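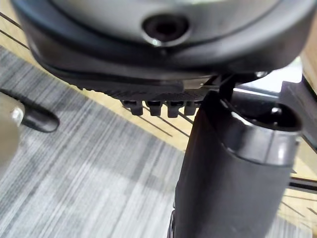 Florence Gill wrote:

> I read the Husari note twice and I still don't see why you'd leave the hand in. Half of every wrist image is robot. The network already knows where the robot is, you hand it the joint angles. Mask the hardware out, give it the floor and the object, and it will have less rubbish to learn from. We did this at Dolteren and never looked back. Also, were the two conditions trained on the same episodes? The note is coy about it.
>
> Florence

Hello Florence, hello all,

The note was coy. I wrote it on a train. Same episodes for both conditions, same order, same everything except the mask, and I've asked Jinfeng to put a sentence in saying so.

On the main point, I started out on your side. The mask was my idea and I was rather proud of it. The housing sits across the whole top of the view and never does anything. The right finger takes a big piece of the lower half, the left one is so close to the lens that it's a grey smear, and what remains for the floor is mostly the lower left and the middle. If you were designing a view for picking things up you would not start there. So I drew the mask by hand, a separate one for each of 10 finger openings, and expected to write you all a smug message in the spring.

For those who joined after the first round: the task is floor pickup with the arm low, wrist view plus joint angles in, small motion out, learned from demonstrations. We have 451 demonstrations, all driven by Jinfeng or Raymonde. We trained once with the hand visible and once with it painted flat grey, then ran both on objects that weren't in the training set.

The masked version was worse. It was fine on the approach and then went to pieces over the last bit, where it would come down beautifully beside the thing and close on nothing. I assumed I had botched the mask and spent a week redrawing it. The second mask was much neater and did slightly worse than the first.

What we think is going on, in declining order of how much I'd bet:

First, the joint angles are not as good as we all pretend. The fingers on this hand have some give, and the number that comes back from the controller is where the finger was told to be, with a bit of optimism. The picture shows where the tip is. When the rubber tip and the object are both in view the network can work off the gap between them, and it doesn't much matter what the controller believes. With the mask on, we had taken away the one honest measurement in the system and left it the brochure.

Second, the edge of a mask is itself a shape, and a hard one. Raymonde looked at where the masked network's output was most sensitive and a lot of it lay along the boundary. It had learned my drawing. I can't say I was flattered.

Third, and I'd bet very little here, the unmoving housing may do some good as a fixed reference for exposure. Ka-ming believes this. Ka-ming is welcome to test it.

Now the part that should worry people more than the mask does. Our floor is striped carpet with pale wood round it, and the wood has its own thin dark lines, so at most wrist angles you get two sets of diagonals disagreeing with each other. We found that both networks were using the stripes. Turn the arm's base a quarter turn, so that the carpet runs the other way under the hand, and both drop, masked and unmasked alike. The masked one drops further. My reading is that with the fingers gone it had to get its bearings from somewhere and the carpet was the only thing on offer.

This might also explain your result, Florence. If I remember rightly the Dolteren bench is plain grey and the camera is further back, so the fingers are small in the view and you lose little by painting them out. You also have a stiff hand with decent encoders. I'd expect the mask to be harmless there and perhaps to help. I would not expect it to carry over to a soft hand looked at from a few centimetres away, but I didn't expect any of the rest either.

Things we have not done, before someone lists them for me:

We haven't tried masking the housing and leaving the fingers. It's the obvious next run and it's in the queue behind Solange's jobs, which are large.

We haven't tried feeding the fingertip positions in as numbers. Jinfeng has labelled 2,289 images by hand with the tip locations, so the data is there, and he'd quite like it to be used for something.

The test set is small. 27 objects, and several of them are kinds of sponge. The gap between conditions is well clear of the run-to-run wobble, but I wouldn't carve it on anything. Lévesque asked on the last call whether it survives a change of lens. No idea.

We haven't looked at blur properly either. The left finger is never in focus and the right one more or less is, and I'd have guessed the network would lean on the sharp one. Raymonde's sensitivity maps say it uses the two about equally, which I don't understand and have decided not to have a theory about until July.

If you can spare the time, the most useful thing would be to swap. Run our unmasked set-up on your bench, and send me your masking code so I can be wrong with somebody else's mask for a change. Our training script is in the Husari folder on the list server, the one called wrist_b. Ignore wrist_final, it's older.

One small correction to the note while I'm here: the learning rate in the table is the one for the first version. The right one is in the script. Solange spotted it and was very decent about it, in that she only copied in four people.

Has anyone at Ekside run with the hand visible and a plain floor? It would separate the two effects at a stroke, and I'm told our carpet is glued down.

Ka-ming, you're up next with the exposure thing.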